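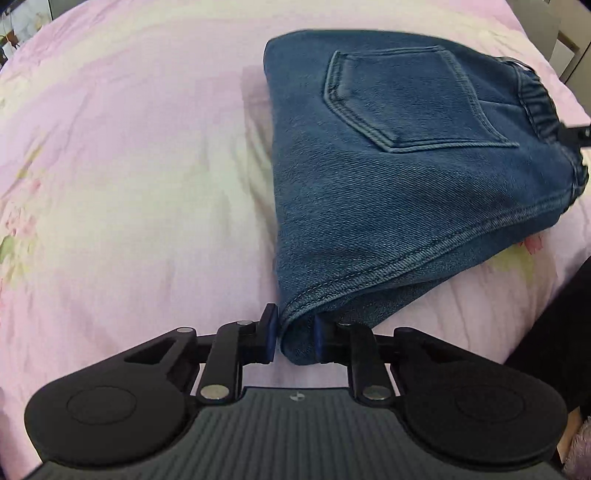
Skudthorpe, August

Replying on the list because two other groups wrote to me with much the same question. The earlier message is quoted first.

> We've read the draft on folding from hand-held demonstrations and are
> trying to reproduce the trouser result at Wivport. T-shirts and towels
> are fine. Jeans are where we fall over. The policy reaches the garment,
> closes, and comes up with one layer instead of two. Did you filter the
> jeans demos in some way, or label the grasp point? Also, did you keep
> the patterned bedding in training? We've been using a plain grey mat.

No grasp point labels. The policy sees the wrist view and the gripper width, nothing else. What we changed between the first and second versions was how the demonstrations were collected, and the draft doesn't spell that out well enough. I'll fix it in the next revision.

In the first version, people pinched the denim wherever it was convenient, often midway along a seam. In the second, we asked them to bring the jaws in at a rounded corner of the folded garment, one pad on each side, and to pause before closing. The picture shows the kind of approach I mean, with the corner hanging between the blue pads and the second gripper at the waistband. The pause matters more than I expected. Without it there are very few samples of the view just before contact, and the policy closes early.

The Ikeck set has 131 jeans demonstrations collected this way. We ran 20 trials per version on garments left out of training. The old one picked up all the layers in 3 of them and the new one in almost every trial. I would not read much into the exact gap, as the two runs were done in different rooms and I can't separate the lighting from the rest.

On bedding: yes, we kept it. All the jeans data was collected on ordinary beds with whatever sheet was on them, florals included. Training on a plain surface gave us a policy that treated printed leaves and flowers as fabric edges as soon as it saw any. If you only have the grey mat, I'd throw a few coloured sheets over it and recollect 10 or so demos on each before touching the model.

Stretch waistbands are still a problem. The gathers look like a stack of fold edges from close up, and the second gripper tends to take hold of one pucker. The Nnaji baseline has the same failure, so I doubt it's our encoder. If anyone has tried a longer image history for this, I'd like to hear how it went.

The collection instructions will go up with the revised draft. The current ones in the repository are for the first version, so please don't use them for jeans.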